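3. Data and Methods

3.1 Study corridor

The study used the Harberg arterial, a four-lane urban road that links the Irorham freight district with the downtown grid. The corridor has 8 signalized intersections. Signal timing on all of them is run from one central controller, and the coordinated plan changes at the start and end of each peak period. Left turns are protected at the two largest intersections and permitted at the others. The posted speed limit does not change along the corridor.

Harberg was chosen for two reasons. It carries a mix of commuter, bus and truck traffic, and it already had working loop detectors at every approach. Earlier work on the same road (Pellegrini and Haugen) looked at bus delay only and did not use signal records. The present study covers all vehicle classes.

3.2 Data sources

Three sources were combined. The first was the high-resolution event log from the signal controller, which records each phase change and each detector actuation to the tenth of a second. The second was a set of travel times from roadside Bluetooth readers, matched by hashed device address. The third was a record of lane closures kept by the road agency, which lists the start and end time of each closure and the lanes affected.

All data were collected in July. School traffic is low in that month, and the results should not be read as typical of the rest of the year. We return to this point in Section 5.

Clocks on the controller and the readers were compared every night at 2:00 a.m. When the two differed by more than one second, the reader times were shifted to match the controller. Drift was small on most nights, but one reader near the Vemine Street intersection had to be corrected often and was replaced during the second week. Travel times from the old unit were kept only where the nightly check could be passed.

3.3 Cleaning and matching

The raw reader files held 3,052 matched trips over the full length of the corridor. Trips were removed if the vehicle stopped off the road between readers, which we inferred from a travel time more than three times the median for the same 15-minute period. Trips that began or ended during a full closure were also removed. This step took out 237 trips, leaving 2,815 for analysis.

Each remaining trip was then tied to the signal cycle in effect when the vehicle reached the first intersection. Where a trip fell across a plan change, it was given the plan that was active at the first reader. We tested the other choice, using the plan at the last reader, and the order of the plans by median travel time stayed the same.

Detector faults were handled separately. An approach was marked as faulty for any hour in which a loop stayed on without a break for more than five minutes, or sent no actuations while the loops on both sides of it did. Volumes for those hours were left blank and were not filled in from neighboring days.
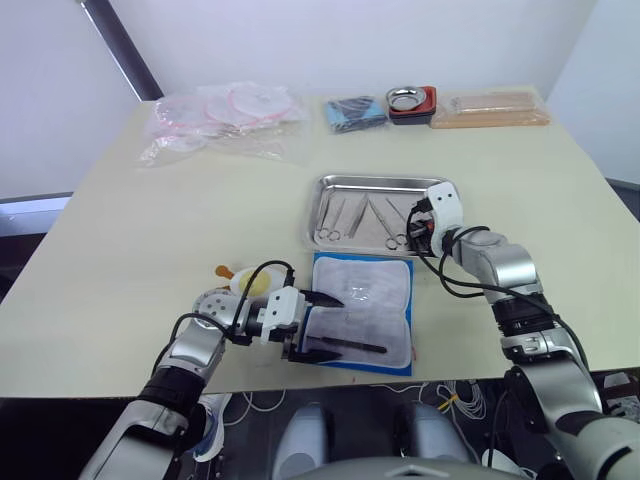 Figure 2. Tabletop with supplies along the back edge.

3.4 Measures of performance

We report three measures. Travel time is the time between the first and last reader. Arrivals on green is the share of vehicles that reach the stop bar while the signal is green, taken from the advance detectors and the phase record. Split failure is counted when a phase ends with vehicles still waiting that were present when the green began.

Arrivals on green was computed only for periods with at least 100 detector actuations. Below that level the share moved too much from one cycle to the next to be useful. Most of the periods dropped under this rule were between midnight and 5:00 a.m., when the signals run free and coordination does not apply.

Medians are used throughout in place of means, as a small number of long trips remained after cleaning. Confidence intervals were found by resampling whole days, so that trips made on the same day were kept together. The code for this step was written by Mahmoudi and checked independently by Bondarchuk against a hand-worked set of trips from the Forsberg end of the corridor.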